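Reading time: 5 min

Section 3. Setting up and running the Plulik peg board on a two-arm robot

The box says "ready out of the package." It isn't, and you should plan a Saturday for your first set-up. These steps cover the Plulik board with the Randska run software. They follow the order that worked on our bench, which differs in two places from the leaflet Plulik ships. Where the leaflet makes a promise we couldn't back up, there's a note.

3.1 Before you start

1. Clear the table and lay the board flat, long side running away from the robot.
2. Cover the table in something dark and hang black fabric behind it. Plulik calls this optional. Try it without and see how long you stay convinced.
3. Route the arm cables down and away from the board. Leave slack for a full wrist turn.
4. Press down on each corner of the board. If it rocks, shim it now.

CAUTION: Keep your own hands out of the area whenever the arms are powered. The pause button in Randska is a software pause. Don't treat it as an emergency stop.

3.2 First peg

5. Load the starter routine and set the speed to the lowest choice on the menu.
6. Choose which hand does the work. Leave the other hand open and above the board, clear of the parts.
7. Run one pick with a small peg. Watch the fingertips, not the screen.
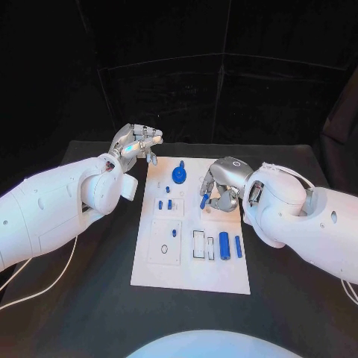
Fig. 3-1. Small blue peg held by the right hand, just above the board.

8. If the peg is tilted in the grip, stop and run the pick again. The leaflet says the software "corrects for tilt." We saw it correct small tilts and ignore large ones, with the same green check mark for both.
9. When you have 5 clean picks in a row, go on to the larger parts.

NOTE: A clean pick means the peg went in and stayed in after the hand let go. Randska counts a pick as done when the fingers open. Keep your own tally on paper.

3.3 Larger parts

10. Stand the rectangular block upright within easy reach of the working hand.
11. Bring the hand in from the side, low, with the fingers close together. Coming straight down from above looks neater in the Plulik demo, but it knocked our block over more often than it picked it up.
12. Let the fingers settle against the block before you allow any lift.
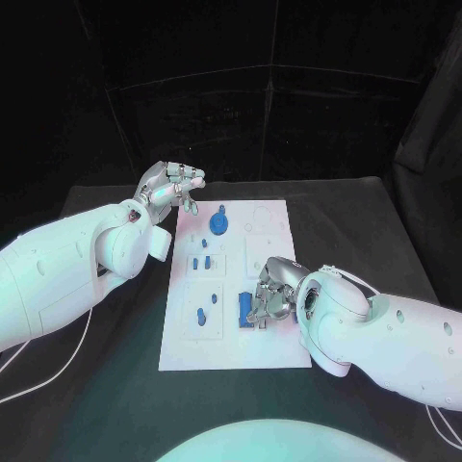
13. If the block slides as the fingers close, lower the grip force one step and try again. Raising the force is the natural thing to do, and it made matters worse for us every time.
14. Do the thick cylinder next and leave the thin rod for last. The rod is the part most likely to waste your afternoon.

CAUTION: Don't run both arms on the lower half of the board at once until you have checked the reach limits yourself. The default limits allow the wrists to come closer than we liked.

3.4 Lighting and the long run

Plulik claims that the kit works "in any light." That's a large claim for a white board with small holes in it. Test it before you repeat it to anyone who signs purchase orders.

15. Return both hands to the raised position, one on each side of the board.
16. Change the room light to the color you want to test. Save the run under a new name so that it doesn't mix with your earlier results.

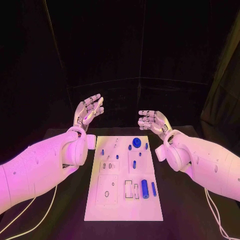 Section text and bench notes: Geum-ok Yoon
Revised September

17. Put every part back in its start position by hand, with the arms powered down. The reset routine sold as the Azimi add-on will do this for you in theory. We'd wait for the next release.
18. Start with a short batch under the new light. Compare it with your paper tally from 3.2 before committing to the full 500 picks.
19. Check the wrist screws at the end of the batch. Two of ours had backed out.

NOTE: The success rate shown on the Randska summary page leaves out runs you stopped by hand. Add those back in as failures, or your number will look as good as the brochure's.

If a part keeps missing its hole after you have re-seated the board, go to Section 5 (Calibration) before calling Skurkden support. They will ask for the calibration file first anyway.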